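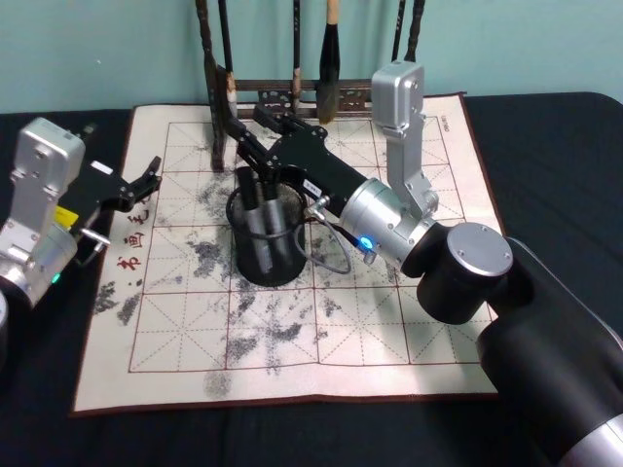 *Page last changed: November 17, 2020*

**Brush group: winter news (quick one)**

Sorry, short on time this month. Everything in one lump, skim for the bit you need.

Room first. We are out of the upstairs room at Prestau through the end of the year, they need it for storage. Downstairs room instead, same evening, same start. Door on the Drevov Street side, ring twice. Bring a sweater, the heating goes off early down there. Distance between tables stays as it was, masks on when you walk around, max 8 people so PLEASE sign up on the sheet before coming. If the sheet is full, it's full. Two people got turned away last time and it was no fun for anyone.

Paper order. Finally in. 340 sheets of the thin practice stuff and a smaller pack of the good paper, which is spoken for already. Thin paper is in the cabinet, bottom shelf, take what you paid for and cross yourself off. Ink came from the Cao shop as usual. They were out of the big bottles so we have small ones, same price per ounce more or less. Don't leave caps loose. The stain from August is still on the floor upstairs and we did get asked about it.

Water mats. Lots of questions on these after the last newsletter so, short version:

- Plain water only. No ink, not even a drop, it doesn't come out.
- Use a brush that has never had ink in it. Rinsed isn't good enough.
- Less water than you think. Press the brush on the rim of the cup before every stroke.
- Let the mat dry flat. Rolled up damp = mildew and a smell.
- A mat with grid lines is best for beginners. Work one square at a time, big, and look at where the stroke crosses the middle before doing the next.

Good for warm ups at home and for kids. You don't learn much about ink from it, the drag is differnt, but for stroke order and spacing it's fine. I do ten minutes before dinner and my horizontals are less bad than they were.

Loan brushes. 34 went out in the spring when we closed, and a bunch are still out. Check your drawers. No late fee, just want them back before the new people start. Wash, reshape the tip, let it dry hanging or lying down, then drop off at Prestau any afternoon. In an envelope with your name is great.

Exhibit. The Eta café says yes to the hallway wall, dates still to come. 2 pieces per person, nothing wider than the doors. Frames not needed, clips are fine. Titles and a line on what the text says, in English, by email. If you want help picking bring a few to the next session and lay them out on the side table.

New beginner group starts after New Years, sign up sheet goes on the cabinet door next week. Tell friends.

Dues: same as last year. Envelope or transfer, put "brush" in the note or it ends up with the choir money again.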